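Folding dark cloth by hand-held gripper - tips?
Forum: Teaching by demonstration

utcombe_kim
So happy with this hobby right now! I'm up to 124 demos of cloth handling, all done in a bedroom with the hand-held gripper, and I keep finding new ways to pinch a fold (the fingers are so much fun).

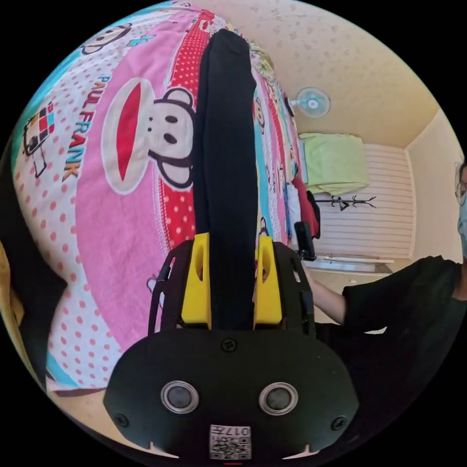

My question is speed. I slow way down before each grasp so the policy gets a clean approach. Good idea?

Sanberg28
Great stuff! But I'd go at normal speed. Slow demos gave me a robot that hovers forever.

chauke_arm
Disagree - slow near the cloth is fine, just don't stop dead. My best set was 700 short ones, and every one eased in.
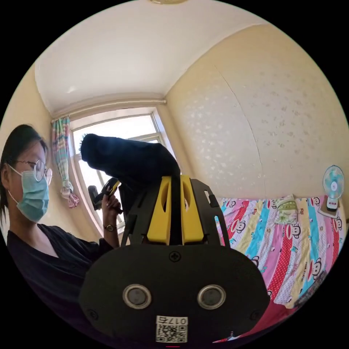 I'd also change the starting height every 3 demos or so. It helped me more than speed ever did.

Sanberg28
Fair, but mine was remote control with lag, so maybe that's the difference.

utcombe_kim
Love it, trying both tonight!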